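Unit 8: Sorting and Boxing Small Household Items
Handout 14 - Bathroom soft goods

This week covers the small soft things that collect around a bathroom: sponges, washcloths, puffs and hair ties. They weigh very little but take up a lot of room, and they lose their shape if they are packed under anything firm.

Choosing the box
An open box with straight sides is easiest to fill. Light colours on the inside help you see what is already at the bottom. Set the box on a bed or a low table so you are not bending over it.

Order of packing
Flat and folded items go in first.
Fluffy items go along the sides.
Mesh sponges go in last, on top. Hold them by the narrow part and leave the ruffles alone.

Before anything goes in
Mesh sponges should be fully dry. Squeeze out the centre, shake, and hang overnight. A damp sponge in a closed box will smell by the next day, and the smell gets into the washcloths as well. Throw out any with torn netting.

For next class
Bring one box and your own items. Read the De Luca notes on folding, page 113 - the section on towels can be skipped.

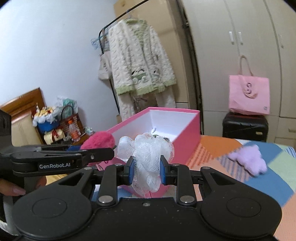 Fig. 1. White mesh sponge and open pink box.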